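3.2 Recording the fruit task

Students on the Clenddale module worked in pairs, with one person operating both hand-held grippers. The task was to move fruit from a patterned cloth to a plate, using either hand first. Each pair recorded 50 episodes in a home kitchen. Sessions were run in September by the second author, and episodes with a dropped fruit were kept but flagged.
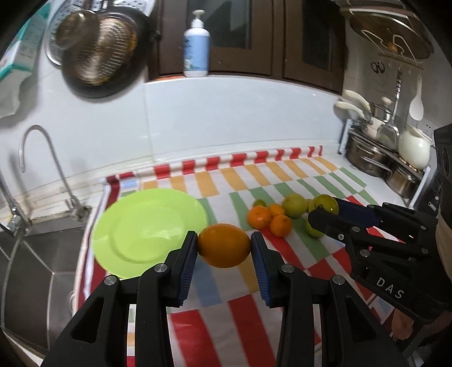

Figure 2. Fruit task beside a kitchen sink. One gripper holds an orange between its ribbed pads; the second, at right, has a green fruit at its tips. The green plate is empty.

3.3 Labelling

Episodes were split into reach, grasp, carry and release. Two students labelled each episode separately, and Chia-jung Tang settled any boundary on which they differed by more than eight video frames. Grasps made by the two hands at the same time were given separate labels.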